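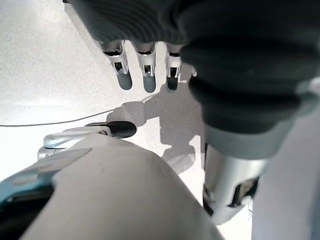

第四章 海岛地理:从格尔克加特岛说起

本章要点
海岛的位置怎么描述。地形与岸线。气候,尤其是雾。淡水从哪儿来。人为什么来,又为什么走。
建议课时:四节。第三节要用等高线图,请提前复印。

4.1 先看位置

讲海岛,第一句永远是位置。纬度、离大陆多远、在哪片海里。学生常常跳过这一步,直接去背地名,结果到了气候那一节什么都接不上。

格尔克加特岛(Gerkgate)在北方冷海里,离最近的大陆港口埃尔比(Elby)163公里。不算远,但是冬天船期不定,有时一等就是好几周。岛本身不大,南北长20公里,东西窄,中间最窄的地方步行一个上午可以来回。形状像一只压扁的靴子,靴尖朝西南。老海图上画得偏圆,那是早年只测了东岸,西岸靠估计补上去的。

周围还有几块礁石,低潮露头,高潮没顶。教材附图里只标了最大的一块,叫巴雷拉礁(Barrera)。其余的不要求记。

注意两个概念别混:大陆岛和海洋岛。格尔克加特坐落在大陆架上,是大陆岛,海平面低的时候和陆地连着。判断的依据主要是地质结构和水深,离岸距离只作参考。考试年年有人写反。

4.2 地形

岛北低平,岛南高。北部是一片海蚀台地,海拔不高,湖多,浅,大部分没有名字。南部是山,最高峰格拉斯图韦蒂峰(Grastuvetti),777米。从埃尔比来的船,天气好的话先看见的就是它,顶上多半挂着一团云。

岩石以砂岩和石灰岩为主,层理清楚。南岸悬崖几乎垂直,海浪从底部掏,上面整块整块地塌下来,留下海蚀柱和拱门。北岸平缓一些,有砾石滩。真正能靠船的地方只有东侧一个小湾,而且要看风向。刮东风就别想了。

岸线后退的速度各处不一样。石灰岩那一段溶蚀明显,有落水洞;砂岩段主要是冻融,夜里结冰,白天化开,裂隙越撑越大。两种过程在同一座岛上都能看到,所以拿它做例子比较省事。

学生读图时容易犯的错误:看到湖多就以为降水特别多。不一定。台地平,下面有冻土,水渗不下去,蒸发又弱,积起来就成湖。降水量本身只是中等。

4.3 气候和雾

冷,但没有同纬度大陆内部那么冷。原因是海。冬季海水放热,夏季吸热,气温年较差小。这叫海洋性,前一章讲过,忘了的回去翻。

岛的西侧有一支偏暖的水流经过,东侧是从北边下来的冷水。两股水在岛南面碰头,暖湿空气移到冷水面上,下层降温,水汽凝结,雾就来了。夏天最多,八月尤其厉害,有时一连几天看不见码头对面。这种雾叫平流雾,和山谷里早上那种辐射雾成因不同,太阳出来也未必散。

海冰的情况每年差别很大。有的年份冰缘一直推到北岸,有的年份整个冬天都是开阔水面。讲的时候不要给学生一个固定的数,给范围,给趋势,让他们自已去比对附表。

风也要提一句。平均风速大,树长不起来。岛上没有乔木,只有苔藓、地衣、几种矮小的开花植物。悬崖下方鸟粪多的地方反倒绿得很,肥。

4.4 淡水

湖水能喝,但浅湖冬天冻到底。站上的人用的是南边一个较深的湖,管道埋不进去,架在地面上,外面裹保温层。溪流短,夏初融雪时水量最大,之后迅速减小。有几条流着流着就不见了,钻进石灰岩的裂隙,在海崖半腰又冒出来。

画水系图的时候,这种断头河用虚线接上。别漏。

4.5 人

岛上从来没有真正意义上的原住民。先来的是捕海象的,后来是捕鲸的,海象捕完了,鲸也少了,人就散了。再后来有人在北部发现煤层,薄,品质一般,开了几年矿。矿区鼎盛时住过46人,有面包房,有一段窄轨铁路。煤价一跌,公司撤走,机车就留在原地,现在还能看见底盘。

今天只有一个气象站,人员轮换,半年一班。

曾在站上值守两个冬天的阿苏塞娜·金特罗(Azucena Quintero)写过一段值班笔记,摘在这里,供课堂讨论:

“2018年2月25日。风一夜没停,西北,早上转西。观测场的门冻住了,用热水浇开,十分钟后又冻上。冰缘在望远镜里看得到,一条白线。补给船推迟,咖啡还有,土豆不多了。下午能见度忽然变好,看见格拉斯图韦蒂整个山顶,来了这么久头一回。”

读完想一想:她提到的风向变化,和下午能见度变好有没有关系?冰缘的位置会不会影响补给?不要求统一答案,有依据就行。

4.6 鸟

南岸悬崖是繁殖地。海鸦、三趾鸥、暴风鹱,一层一层按岩架高低分着住。冷暖水交汇的地方营养盐往上翻,浮游生物多,鱼多,鸟就多。这一条链子要求能完整写出来,缺一环扣分。

繁殖季悬崖下方禁止行船靠近,发动机声会惊鸟,成鸟一飞,蛋容易滚落。海鸦的蛋是梨形的,关于这个形状有几种解释,本书不展开,选修部分有。

岛上陆生哺乳动物很少,有北极狐,冬天冰接上来的年份偶尔有北极熊过来。冰退得早,熊就可能困在岛上过夏。

4.7 本章用到的术语

海蚀台地:海浪侵蚀形成、后来抬升出水面的平坦面。
平流雾:暖湿空气移到较冷的下垫面上形成的雾。
冻融作用:岩石裂隙中的水反复冻结和融化,使岩石破碎。
落水洞:可溶岩地区地表水流入地下的通道。
冰缘:海冰与开阔水面的分界。

4.8 课前准备

翻出第二章的洋流图,把经过格尔克加特岛东西两侧的水流用两种颜色描出来。等高线图一人一张,铅笔画,别用钢笔,要改的。剖面线从东侧小湾起,经格拉斯图韦蒂峰,到西南岸止,垂直比例放大的倍数写在图的右下角,每年都有人忘写。

附表在第五节之后。表中空白的格子是当年仪器故障,没有记录,不是零,作图时请断开,不要连线。

下面进入第一节,海岛位置的描述方法。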